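Faltance debut single, anyone else heard it?

lowgainlarry
Posted 4th March
So the Havstead EP finally has a proper single off it. Faltance, the guy who used to spin at Nondon on slow nights, has put his name on a track and gotten a singer to do the hard part. It runs 2 minutes 20, and the first 14 seconds are crowd noise. For a debut, that's confidence. I've played it 13 times and I still can't hum it.
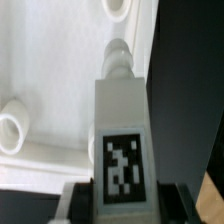

White block, square black and white marker.

mezzanine_kid
You played it 13 times, so it works. The hook is the bass line. Try speakers that didn't come with your monitor.

lowgainlarry
My speakers are fine. My neighbors can confirm. What I'm missing is a second verse, and the singer seems to be missing it too.

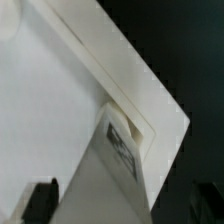
And before anyone brings up the Đorđević remix, yes, I know, it has a second verse. It's the same as the first one, only louder.

tapehiss_dana
The remix is better and I will not be taking questions. He played it at Nondon back in August and people put their drinks down to dance.

mezzanine_kid
People put their drinks down at Nondon because of the drinks.
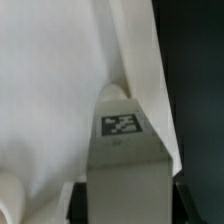 Back to the single, I think the mix is what splits people. Everything sharp has been sanded off the top end. It's all soft white surface with a bit of gray shading, slightly out of focus, and you either sink into that or you go looking for the snare. I sank.

lowgainlarry
I'm still looking for the snare.

tapehiss_dana
It's on the remix.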